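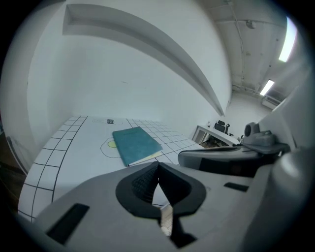 A gripper above a white table marked with a black grid.

Pamia wants to review your code. Should you let it?

Every few months a new model turns up that is said to understand source code, and every few months I get the same forwarded link from the same four readers asking what I make of it. The latest is Pamia, from a small company called Jurnititz, and the claim this time is that it reads a pull request "the way a senior colleague would". I have worked with a good many senior colleagues. Some of them read a pull request by scrolling to the bottom and typing "looks fine".

So I asked for access, got it, and spent a fortnight with the thing. What follows is based on that, on the paper the company put out alongside the launch, and on conversations with people who have used it on real work for longer than I have.

First, what it is. Pamia is a language model trained on pairs of code changes and the review comments people left on them. You give it a diff and it gives you back comments, each tied to a line, each with a rating from "minor" to "blocking". It supports Python, Java and Go. The company says support for C++ will arrive in July, and I would not plan anything on the strength of that.

The headline figure is that developers marked the comments as useful in a large majority of cases. Go to the paper and you find that the test set was 144 pull requests, all of them from open source projects, all of them already merged. That last part bothers me. A merged pull request has been through review. Its worst faults have mostly been found and fixed, and what remains is the sort of thing a reviewer can be pleasantly right about without any consequence: a variable name, a missing docstring, a loop that might be tidier. Marking such a comment "useful" costs the person doing the marking nothing at all.

I put this to Maarja Org, who leads the evaluation work at Jurnititz. She was straightforward about it, which I appreciated. "We know the set is small and we know it leans towards clean code," she wrote. "Getting companies to hand over their rejected changes is very hard." I believe her. I also think that if you can't get the data to test a claim, you might make a smaller claim.

There is a second problem, and it's one that runs through this whole corner of the field. The model was trained on public repositories. The test set was drawn from public repositories. The paper says duplicates were removed, and describes how in one paragraph, by matching on exact file contents. Anyone who has looked at how code gets copied about will know how little that catches. Change the licence header or rename the package and the file counts as new. I would like to see the same test run with near matches taken out, and I asked whether anyone had tried. The answer was that it is "on the list".

Now for practice. Kadri Ots runs a team of seven at Raudsepp, where they build booking software for ferry lines. They have had Pamia switched on for all changes to one of their services since the early trial. Over that period it left 800 comments. She was good enough to go through them with two of her developers and sort them into piles, and she let me see the result on the condition that I didn't print any of the code.

The biggest pile by a distance was style. Much of it repeated what their linter already says, sometimes on the same line, so that a developer would open a change and find two machines telling them off for one long import. The next pile was advice that was true in general and no help in particular, such as "consider handling the case where this is null" on a value that had been checked three lines earlier. Then came a small pile of real faults, and I don't want to wave that pile away. One of them was a time zone mistake that three people had read past. Kadri thinks it would have reached customers.

"I wouldn't say it pays for itself," she told me. "I wouldn't say it doesn't, either. What worries me is that people have started skimming the comments, and the good ones look exactly like the bad ones."

That is my worry too. The severity ratings ought to help here and they don't. The time zone fault was rated "minor". In my own fortnight, the only comment Pamia rated "blocking" was a complaint about a test that slept for a second, in a file whose whole purpose was to test a timer.

Hưng Giáp, who wrote the open source tool Drurkum, takes a harder line. Drurkum does plain static analysis with no model anywhere in it. He has an interest, obviously, and said so before I could. His argument is that a rule-based checker is wrong in ways you can learn. After a month you know which warnings to trust on your code base and you switch off the rest. With a model, the same fault may be flagged on one run and missed on the next. I tried this with a small Python change, running it through Pamia twice without touching a character. The comments overlapped, but they were not the same, and a remark about an unclosed file handle appeared only the second time.

The company's reply is that human reviewers are inconsistent as well. True enough. But I can go and ask a human reviewer what they meant, and they tend to remember what they said about the same file last week.

None of this makes Pamia a bad piece of work. The comments are well written – better than mine on most afternoons – and the explanations of unfamiliar library calls were the part I found myself using by choice. If the company sold it as a thing that explains diffs to people new to a code base, I'd have far less to grumble about.

If you are thinking of trying it, a few suggestions. Turn your linter's rules off in Pamia's settings before anyone on the team sees a single comment. Run it on a batch of changes you rejected and see whether it spots why. Keep a tally from the first day, and have someone other than the person who wanted the tool do the tallying. And read the terms on what happens to the code you send, as the default setting allows it to be kept for "service improvement" and the switch to stop that is on the billing page.

I've asked Jurnititz for the near-match results and will print them if they come. Readers who have used Pamia on Java or Go are welcome to write in, as nearly all my own testing was in Python.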